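Looking After the Hand-Held Gripper at a Tabletop Station

Last updated September 17, 2022

The steps on this page cover the routine check of one hand-held gripper, the two-finger type with printed black fingers and a camera looking down over them. They were written for the Bouazza bench, where the gripper is used on a whiteboard and eraser task, but the order of work is the same at any table with a flat top and steady light. Allow 20 minutes if nothing needs replacing.

What you need

A hex key that fits the finger screws
A soft brush
A lint-free cloth
Spare fingers, left and right
The station log
The task objects, meaning a small standing whiteboard and its eraser

Step 1. Power down and clean

Stop any recording and unplug the gripper. Brush out the space where the fingers meet the slide. Dust from the felt side of the eraser gets in there and makes the trigger feel heavy. Do not use oil on the slide. Oil holds the dust and the problem comes back worse.

Wipe the camera lens with the dry cloth. If there is a greasy mark, breathe on the lens and wipe again. Solvent clouds the cover on this model.

Step 2. Check the fingers

Open the gripper all the way and look at each finger from the side. Small nicks along the outer edges do no harm and can be left. Replace a finger if there is a crack near a screw hole or if the gripping face has worn to a curve. Fingers go on in pairs. A new one facing an old one will pull light objects to one side as it closes.

Check the brass inserts next. Each should sit flush in the plastic and should not turn when you turn the screw. If an insert spins, the part it sits in is finished. Gluing it back has been tried here and lasted four days.

Tighten the finger screws until they stop, then go no further. The printed plastic strips easily.

Step 3. Set out the table

Clear everything off the white top except the task objects. Stand the board on its wire stand toward the back, turned a little away from you, and lay the eraser flat with the printed side up. Hold the gripper level over the near side of the table with the fingers open.

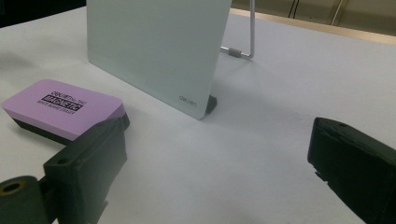
Start the live view and leave the exposure on automatic for a few seconds, then lock it. On a white table the automatic setting tends to go dark, and black fingers lose their edges when that happens. Raise the exposure by two steps and look again. You should be able to tell the inner face of each finger from the top face.

Do not change the room lights after this. If someone does, lock the exposure again.

Step 4. Check the view

Both fingertips must stay in view through the whole opening and closing movement. If one drops out, the camera mount has turned. Loosen the collar a quarter turn, bring the mount back to its mark and tighten it. The Zallska collar marks are scratched on by hand, so line up with the center of the scratch.

Now move the gripper slowly across the table and watch the board. A glossy board will throw a streak of light at some angles. A thin streak is fine. If it spreads over most of the surface, turn the stand a few degrees and try again.

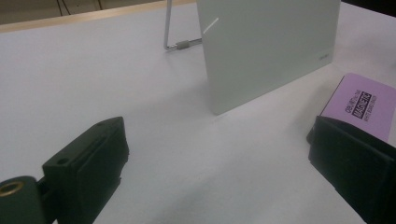
Repeat the pass from the other side of the table. Keep the cable over your forearm so that it does not drag on the objects. Note in the log any position where the view jumps or freezes. One freeze can be ignored, but two in the same place usually mean a worn connector at the handle end.

Step 5. Test the grip

Close the fingers on the eraser across its narrow side, lift it a little, hold it for seven seconds and set it down. Do this in several places on the table. If it slips, clean the gripping faces and repeat. If it still slips, go back to Step 2 and change the fingers.

Do not test by gripping the board. It can tip off its stand, and the corner will mark the table.

Step 6. Log and store

Write down the date, which fingers are fitted and the exposure value. Leave the gripper open on its rest so the spring is not loaded overnight.

Spare parts

Fingers are printed from the Brulteck files in the shared folder. Use the December revision. The earlier one has a smaller screw hole and will split. Inserts and collars are kept in the Grernalier drawer, second from the top.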